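Notice of claim (employment)

A notice of claim is a written statement that a worker gives to a public employer before filing a lawsuit over a dismissal, unpaid wages or another workplace dispute. Its purpose is to let the employer look into the matter and, where possible, settle it. Private employers are usually not covered by notice rules, although a contract may call for something similar.
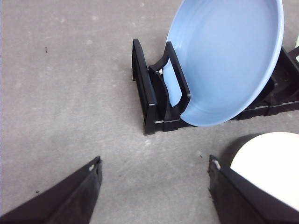

LANDDALE, 12th January

Contents of the notice

The notice normally names the worker, the employer and the supervisor involved, and sets out the events complained of in date order. It also states what the worker is asking for. A notice that leaves out the amount claimed is not always defective, but one that fails to identify the employer generally is.

Delivery is made to the office named in the governing rule. Under the Landdale Employment Code, section 310, that office is the city clerk. Delivery to a manager does not count, even when the manager passes the notice on.

Effect of a late notice

Courts may dismiss a claim when the notice was late. In Karaki v. Obeidat Transit District, No. 3928, the worker, Suha Karaki, had delivered her notice 5 days after the period closed. The court held that a hospital stay excused the delay and allowed the case to go forward. The opposite result was reached in Frade v. Clatura Water Authority, where Américo Frade had relied on a telephone call.
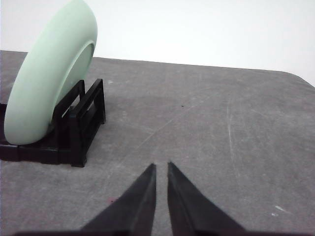 Green bowl in a black dish rack.

Relation to other deadlines

Giving notice does not by itself stop the time limit for filing suit. Section 300 of the same code pauses that limit only while the employer is reviewing the notice. Walid Sfeir and Rawan Yammine, in their handbook on public employment, advise treating the two periods as separate.

See also: Wrongful discharge; Tolling; Sovereign immunity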